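What Happens to Bread in Bavside? My Summer Project Report

Handed in 22nd August
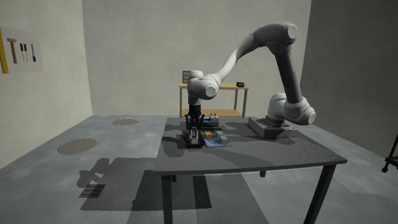 Why I picked bread

I eat a lot of toast, so that's part of it. But back in July I walked past the Garkamell bakery at closing time and saw bags of rolls going out the back door, and I couldn't stop thinking about it. My town, Bavside, has 19 places that sell fresh bread. I wanted to know how much of it never gets eaten!

How I did it

I asked all 19 shops to keep a tally of unsold loaves for two weeks. Most said yes right away (one wanted a letter from school first, fair enough). I also handed out 80 surveys to families on my side of town, mostly by bugging people at the library.

What I found

The shops baked 2,904 loaves between them and 299 were left over. That's a bit over ten percent, which was lower than I guessed. Sourdough hardly ever got left behind — white sandwich loaves did, especially on rainy days. At home, people told me they mostly toss the heels and anything moldy. A few freeze half the loaf the day they buy it, and now my family does too.

Problems

Two weeks is short, and rolls weren't included at all, even though rolls are what got me started. I'd also word question four differently. People thought "stale" meant moldy, so those answers are kind of a mess.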